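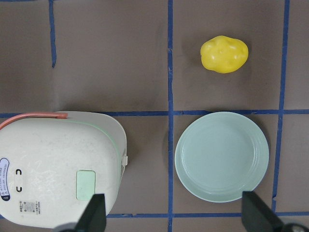 MINUTES
Tellcombe Allotment Association, August meeting
Opened 7:05 p.m. in the upstairs room. Bendik Bråten in the chair. Minutes of the previous meeting were read and approved with one spelling fixed.

1. Water
The meter at the lower gate read 3097 at the start of the quarter. The Clolach side is still losing pressure after 6 p.m. Agreed to replace the washer on tap four and look again next month. Hoses are not to be left running overnight.
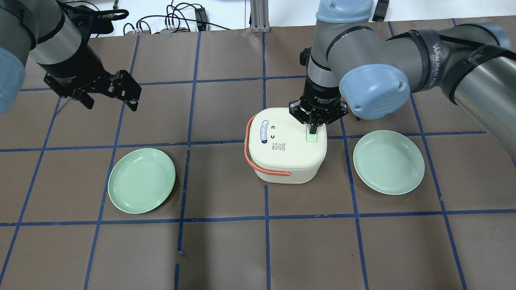 2. Money
Balance is $2437 after the fence bill of $566 was paid. Plot rent stays at $100. Two rents are outstanding and letters will go out. The quote from Plosadar for gravel was thought too high. Bråten to ask for a price on half the amount.

3. Harvest supper
Same hall as last year, doors at 5:30. Members bring one dish each and their own plates. Peppers and squash are doing well, beans less so. The sign-up sheet is on the shed door.

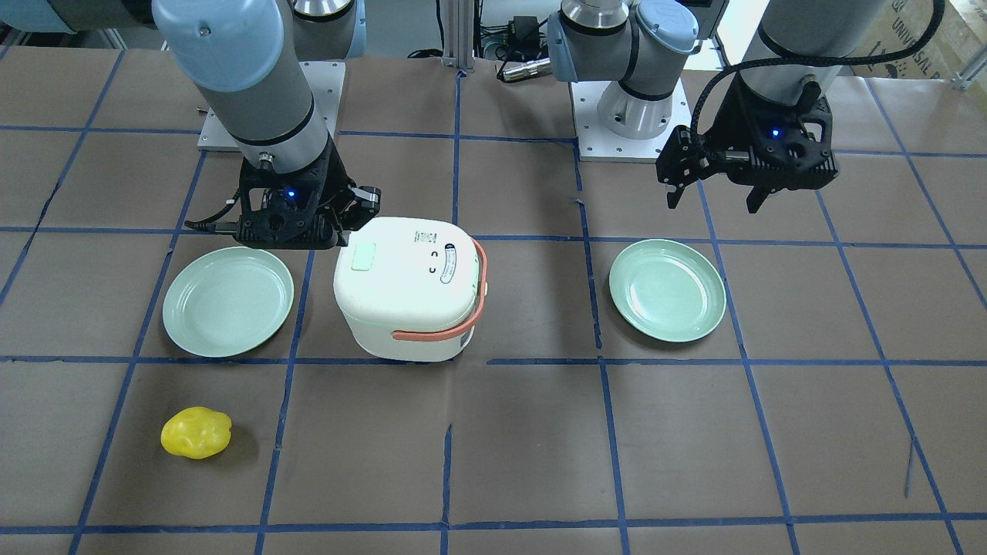

Plates, rice cooker and yellow pepper on the table.

4. Plots
Plot nine passes to the Þórarinsdóttir household. The path beside it has been narrowed by brambles and needs to be cut back to the old posts before the handover.

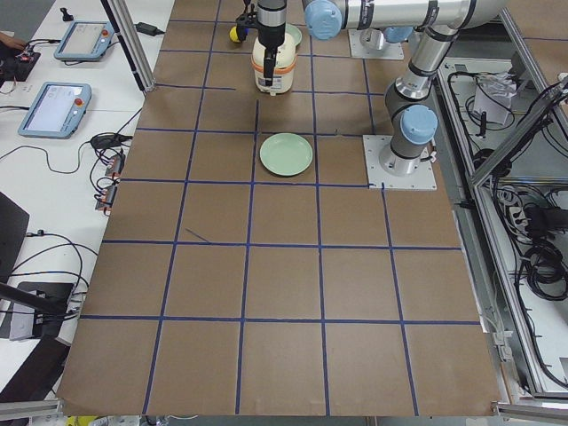
The cuttings can go on the burn pile but no treated wood. A request for a second compost bay was put off until the gravel is settled.

Closed 8:20 p.m. Next meeting same room, same time.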